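December 11, 2020

Harkstead table, oven tasks. Remote control first, then a shorter block of hand guiding with the arm in free drive. Kitchen set left out as it was, ketchup on its plate and the oven on the right. The count is at almost 1000 accepted demonstrations, against a target of 2000 for the whole Harkstead set.
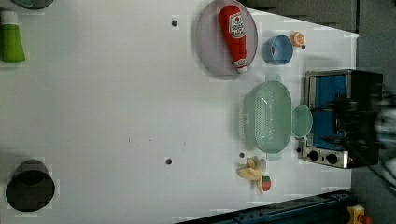
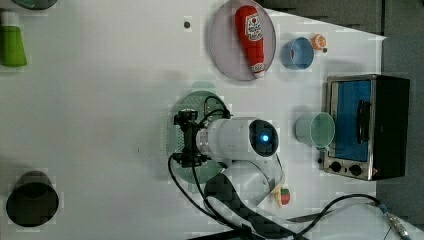

**Saulius Mets**
Robot operator, teaching and data, Harkstead bench

## Before starting

Homed the arm, zeroed the gripper, checked that the Cateck hand controller was paired and that Atent was writing to the right folder. Last time I lost a block of work to the wrong folder, so now I record one throwaway motion, stop, open the file and look at the joint traces before doing anything real. The traces were fine. Clock offset between the arm log and the camera log was inside the limit.

Translation scale on the controller was still set high from somebody's free-space test. At that scale a normal hand tremor turns into a visible wobble at the fingertips. Put it back to half. Please leave it there on this bench, or write the change on the sheet.

## Tasks for the day

- Oven door: open from closed, let go, back off.
- Oven door: close from open.
- Orange slice into the oven, door already open.
- Strawberry onto the plate with the ketchup left where it is.
- Ketchup bottle off the plate and upright on the table.

The last one is new on the list. I did it at the end and only by remote control.

## Oven door, remote

Opening is still the slow one. The difficulty is that the door swings on its own arc and my hand wants to pull straight. If I pull straight the fingers slide along the handle and come off before the door is past halfway. On a real door you feel this and correct without thinking. Through the controller there is only the picture and a bit of buzz, and the buzz comes too late to be any use.

What worked better was hooking one finger behind the handle and leaving the gripper partly open. With no grip on it the handle can turn inside the fingers as the door comes round. I rotate the wrist very little, and only near the end. Attempts where I gripped the handle firmly looked good for the first part and then either stalled on the force limit or dragged the oven across the table.

The oven moving is a problem by itself. It's light and there is nothing holding it. A demonstration where the oven slides and the door opens anyway is a bad demonstration even though the final state is right, and I have been rejecting those. I checked back through the older notes and this wasn't written down as a rule. So, for everyone: if the oven base moves by more than a finger width during the door motion, press reject. If you aren't sure, reject. I would sooner be short of the number than train it to shove.

Closing is easy. Push low on the door with the fingers closed, keep going until it stops, come off backward. The only thing to watch is the retreat. I have a habit of lifting immediately after contact, and the policy from the previous batch copied it. It lifts early and leaves the door slightly open. Today I made myself hold for a short beat after the door stopped and then retreat. It feels unnatural through the controller.

## Orange slice, remote

The slice sits low and the table gives no margin underneath it, so the approach height matters more than the direction. Coming straight down with the fingers either side of the rind works. Coming in at an angle pushes it away, and then I chase it, and the recording is full of small corrections that nobody would want repeated.

I kept a few of the chasing ones, tagged "recovery". The argument for keeping them is that the policy has to see what to do when the slice moves. The argument against is that it seems to learn the chase as part of the task. I don't have a firm opinion. They are tagged, so they can be filtered out either way.

Releasing inside the oven is where the camera choice matters. From straight overhead the gripper covers the opening just when I want to see it. I switched to the second view in Atent for the release and back again for the retreat. Note that switching views also switches the control axes unless the lock is on. I forgot the lock once and drove the fingers into the side of the oven. No damage, force stop triggered as it should, run rejected. I'd like the lock to be on by default and have written that to the Atent list.

## Strawberry, remote

Went well, hardly anything to write. It rolls if it is put down too near the plate's rim. Lowering it until it touches and only then opening the fingers fixes that. The approach path should go around the ketchup bottle, not over it. Over it is shorter, but with the strawberry in the fingers the clearance is less than it looks on the screen, and I clipped the bottle before changing the path.

I varied the start position by hand between runs. Looking at the plot afterward, my "random" positions were bunched in the area I can reach comfortably from the chair. Next session I'll take positions from the printed sheet.

## Hand guiding

Free drive on, controller put away, one hand on the wrist and the other on the gripper button. I did the door tasks and the strawberry this way so the two methods can be compared on the same things.

Observations while I still remember them:

1. The door motion is much better by hand. I can feel the arc and the arm follows it. The traces are smooth and the oven hardly moves.
2. Small placing motions are worse. The arm has friction at low speed, so it sticks and then jumps when I push a little harder. With the controller on half scale I can make the same motion without the jump.
3. My hand and sleeve get between the camera and the gripper. For joint-only training that makes no difference. For anything that uses the images it makes the recording close to useless, as the policy will never see a hand there at run time.

For point 3 there is the replay trick: guide once by hand without recording images, put the objects back, then let the arm replay the joint path with the cameras on. I tried it on the door opening. It replays well provided the oven is put back exactly where it was, and I had no good way of doing that. A small error in the oven position and the finger misses the back of the handle. I marked the corners with a pencil line, light enough to rub off. That was good enough for the door and probably wouldn't be for anything smaller.

I also had to wait for the arm to settle after switching out of free drive. If replay starts too soon there is a short twitch in the first part of the trace. Waiting until the log shows steady holding torque gets rid of it. I have cut the twitch out of the files where it was present and noted it in the comment field.

## Ketchup bottle

Remote only. Picking it up is simple, standing it up isn't. The grip has to be near the middle and the wrist has to turn a quarter turn while the arm rises, and for me those are two separate thoughts. Most of my early runs rise first, then turn, then come down again, and they look like three motions stuck together. The later runs blend better.

The soft body gives under the fingers and the bottle leans as soon as it is released. I got two clean ones that stayed standing. The rest tipped over in the fingers' direction on release. Opening slower helps a little. I think the task should be changed to "off the plate, lying on the table" until we have a better idea, or the bottle should be swapped for something stiff. Not deciding that alone.

## Žukauskas rig

The door motion could go on the Žukauskas rig, where the operator holds a second, lighter arm and the main arm copies it. It would give the feel of the arc and keep my sleeve out of the view. The rig is booked through the rest of December, so this is only a note. If a slot comes free I would want to do the opening task and nothing else, with the oven clamped.

## Problems and small things

- Cables from the gripper drag on the table during low moves and have caught on lighter objects. They need a clip further up the arm. Temporary tie isn't enough.
- Cateck battery indicator still shows full right up to the point where it drops out. Swap at the halfway break whatever it says.
- Reject button and save button are next to each other in the Atent window. I saved 2 runs that should have been rejected, found them by the time stamps, and moved them out by hand. They are in the "hold" folder with a text file beside them.
- Screen brightness on the operator side was very low. Turned it up.
- My wrist is sore after the door block. Shorter blocks from now on, with a placing task in between.

## Where it stands

Door closing and strawberry can be considered done for the remote part. Door opening needs more, preferably by hand guiding with replay once there is something better than pencil marks to locate the oven. Orange slice needs more start positions and fewer chases. Ketchup is waiting for a decision.

Files are copied to the shared drive, raw and trimmed separately. The recovery tag is only in the trimmed set so far, and I still have to write it back to the raw index. Arm parked, brakes on, controller on charge.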